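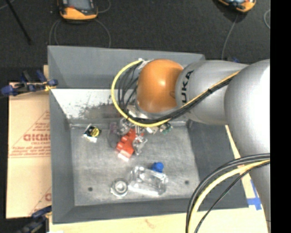 큰 금속 통 닦는 법을 물어보신 분이 계셔서 오늘은 마음먹고 길게 써볼게요. 부엌 싱크대 닦는 거랑 비슷하겠지 하고 덤볐다가 첫날 허리를 제대로 삐끗했거든요 ㅎㅎ 벽이 비스듬하게 기울어진 통은 팔을 뻗는 각도가 영 어중간해요. 바닥은 긁힌 자국이 많아도 벽보다 밝아서 그럭저럭 봐줄 만한데, 제 속을 썩이는 건 늘 안쪽 벽 왼편 아래의 희끄무레한 판이에요. 시커먼 얼룩이랑 쓸린 자국이 죄다 거기 모여 있어요.

얼룩하고 긁힘은 따로 생각하셔야 마음이 편해요. 얼룩은 닦다 보면 옅어지기라도 하는데 긁힘은 그냥 같이 사는 거예요. 저도 처음엔 이걸 구분 못 해서 같은 줄 하나를 붙들고 한참을 문질렀어요. 옆에서 보던 테다 하만 씨가 "그거 흠집이에요" 하고 알려줄 때까지요 😅

순서는 이렇게 해요. 마른 솔로 가루부터 쓸어내고, 미지근한 물에 중성세제를 조금 풀어서 부드러운 천으로 위에서 아래로. 벽이 기울어져 있으니 땟물이 알아서 바닥 쪽으로 내려와요. 바닥은 맨 나중이고요. 급한 마음에 바닥부터 닦은 날은 결국 두 번 닦았습니다.

철수세미는 웬만하면 참아주세요... 저 9월에 한 번 썼다가 작은 동그라미 자국을 잔뜩 만들어놨어요. 원래 있던 긁힘은 길쭉길쭉해서 나름 결이 있는데, 제가 만든 건 딱 봐도 제가 만든 거라 볼 때마다 민망해요. 꼭 써야겠으면 흠집 난 방향을 따라서 한쪽으로만 살살 가세요.

아 그리고 바닥 앞쪽에 작고 동그란 구멍 두 개요! 하나는 왼쪽 모서리 가까이, 하나는 오른쪽에 있는 거. 저는 거기를 면봉으로 닦아요. 유난스럽다는 소리도 들었는데 가장자리에 때가 끼면 통 전체가 지저분해 보이거든요. 젖은 걸로 한 번, 마른 걸로 한 번 돌려주면 끝이에요.

천은 Numer 걸 쓰고 있어요. 광고 아니고 제 돈으로 샀고요, 60장 묶음이라 당분간은 걱정이 없어요. 솔은 Adamczyk 거였는데 손잡이가 짧아서 안쪽 벽까지 닿질 않더라고요. 지금은 뤼디거 라트옌 씨가 긴 막대에 묶어준 걸 쓰는데 모양은 좀 우스워도 손에 딱 맞아요. 새로 사라고들 하는데 정들어서 못 바꾸겠어요.

말리는 것도 은근히 중요해요. 물기를 그냥 두면 회색 면에 물자국이 남아서, 닦기 전보다 더 얼룩덜룩해 보일 때가 있어요. 마른 천으로 모서리까지 꾹꾹 눌러주고, 특히 벽이랑 바닥이 만나는 데는 손가락에 천을 감아서 쭉 한 번 훑어주세요. 저는 여기서 노래 한 곡쯤 들어요.

그 희끄무레한 판은요, 솔직히 새하얘지는 건 포기했어요. 닦아도 그림자처럼 남는 게 있더라고요. 혹시 베이킹소다 반죽을 올려보신 분 계시면 얼마나 두셨는지 댓글 좀 부탁드려요. 저는 겁이 많아서 구석에 손톱만큼만 해봤는데 아직 뭐라 말하기가 애매해요. 다음엔 조금 더 넓게 해보고 여기에 이어서 적어둘게요 🙏

문의는 쪽지로 보내주세요 | © Brernudbridge 살림기록 | 맨 위로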